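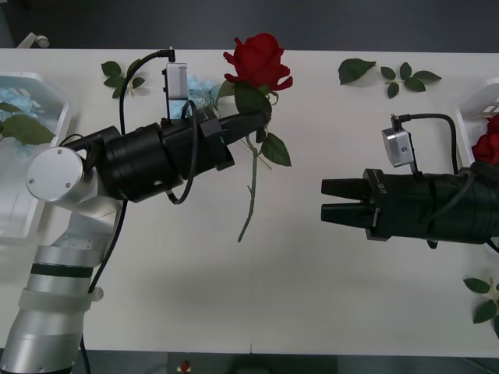 According to one reader, fake flowers all look the same from across a room, and anything over the price of a grocery store bouquet is wasted money. I used to think so too. I've had the Barnotar mixed stem set since April, and I'd say the reader is half right. From across the room most sets do pass. On a table you sit at every day, they don't.

## What I bought

The set comes in one flat box, item 2086 on the packing slip. Mine had red roses, pale blue hydrangea-style blooms and some plainer greenery. I paid extra for the longer stems and wouldn't do that again, as they were too tall for every vase I own.

## The blue blooms

These are the best part of the set. The color is soft and not the same all the way through, so a bunch of them doesn't turn into one flat block of blue.

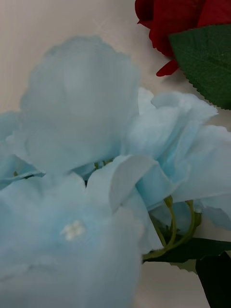 They did arrive squashed. I spread the petals by hand and left them overnight in an empty pitcher, and by morning they had mostly filled out. A hair dryer on low took care of the rest. One bloom still has a crease that won't come out, so I keep that side to the wall.

I had a bunch from Wakar before this. Those were cheaper and the blue was closer to turquoise. They also shed threads – I was picking them off the tablecloth for weeks.

## Roses

The red is deep and looks right in the evening. In full sun it is a little too even. The leaves do more for the rose than I expected, so leave them on if your vase has room. They can be slid up or down the stem with some force.

## Stems and leaves

This is where the set loses points. Flower heads pull off if you lift a stem by the bloom. Two of mine came away the first week and I put them back with a dab of craft glue. Leaves come off too, usually when you're pushing a stem into a crowded vase.

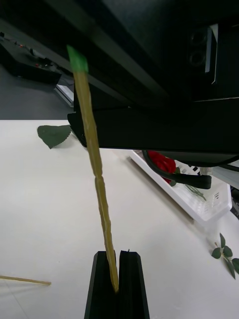
*Bare stem, with a loose leaf on the table.*

The heads I glued have stayed put. The Prasertsri stems I have in the hallway are stiffer and have never come apart, but they only come in white.

## Dust

Dust shows on the blue before it shows on the red. I use a dry paintbrush every few weeks. I haven't tried washing them and the box doesn't say whether you can.

## Score

- Blue blooms: 5 out of 5
- Roses: 4 out of 5
- Stems: 2 out of 5

I'd buy the blue ones again on their own if Barnotar sold them that way. Bukton has a similar set with shorter stems, and I may try that for the kitchen shelf.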